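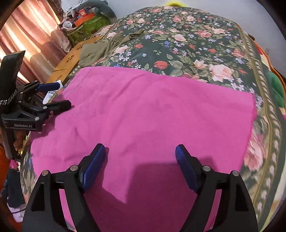 Getting a color to stay in cotton is harder than getting it there, and the dyers of Clolville have been arguing over how to do it for as long as anyone in town can remember. I went in July, when the madder roots were hanging in the sheds, and came home with stained fingernails and a notebook I can barely read.

Ottó Takács runs the dye house at Stekum, a low brick building by the river with 21 vats and one very old radio. He starts at five in the morning, before the heat makes the room unbearable, and by the time I turned up he had a pot of roots soaking and strong opinions about my coffee. "Madder hates to be rushed," he told me. "Boil it and you get brown. Then you have brown for the rest of your life."

What he wants is red, and what a wonderful range of reds it is! Brick, coral, a deep raspberry, a pale rose he gets from the third dip of a tired vat – that one is my favorite, and he nearly throws it away. His recipe book has 628 entries, many of them failures, all of them written up with the same care. One page reads only "too much chalk, looked like ham."
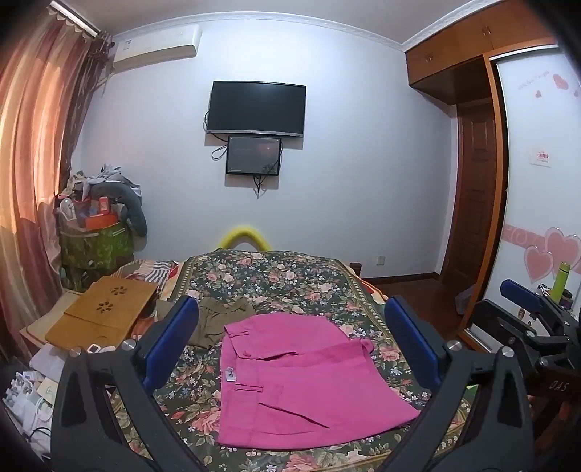

The water matters as much as the root. Clolville sits on limestone, and hard water pushes madder toward a clear, warm red that dyers in softer places have to coax out with chalk. Takács keeps his pot at 140 degrees Fahrenheit and stirs it with a broom handle, checking the thermometer every few minutes and grumbling when it creeps up.

Cotton has to be scoured first, then soaked in alum, and he likes to let it rest for days between steps. A mill called Bhat sends him yarn for a small run each fall, and he dyes it skein by skein, 71 of them last year. They dry on lines strung across the yard, and when the wind comes up off the river you can hear them slapping together from the road.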